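Moved to Conelport in April and have now spent more of my life thinking about tea towels than about pensions. A thread, for which I apologise to the people who followed me for trains. 1/8

The flat came with one drawer of them. I am told this is generous. My landlord, Zulkifli Purba, handed over the keys, the bin calendar and then, with some ceremony, the drawer. 2/8

Every household has a tea towel hierarchy. There's the good linen one from somebody's holiday (ours says TROLOLMONT and has a goat on it). It has never touched water. It hangs on the oven door like a minor royal at a fete. 3/8

Below that come the working towels, bought in a pack of 5 from Pawlak on the high street. These do plates. They are sold as "super absorbent" and for the first 63 washes they push the water politely round the glass. Then one morning they work, and a week later they have holes. 4/8

Then the demoted ones. Floors, bikes, the dog. You can't buy a towel at this rank – it has to be earned.

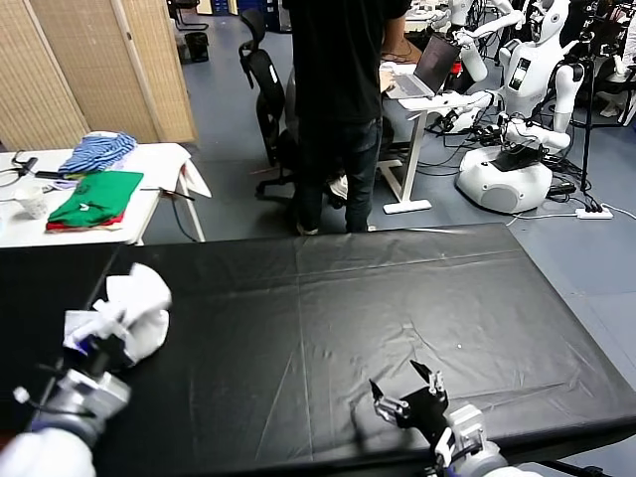
White cloth, black table. Brave choice.

My mother ironed hers. All of them, in quarters, while listening to the afternoon play. I used to think this was madness and now I'm 61 and I own a spray bottle. 6/8

Things I've been told with total confidence since moving in: never use fabric softener on them, always use fabric softener on them, boil them in a pan, never boil them in a pan, vinegar. Just the word vinegar, from a man at the bus stop. 7/8

Grekell do a linen one that costs more than my first kettle. The reviews page has 778 entries and I read far too many of them last night at ten past one. One bloke gave it two stars because his wife won't let him use it. I've ordered the blue stripe. 8/8

Several of you have asked about the goat. The goat is fine. Still dry.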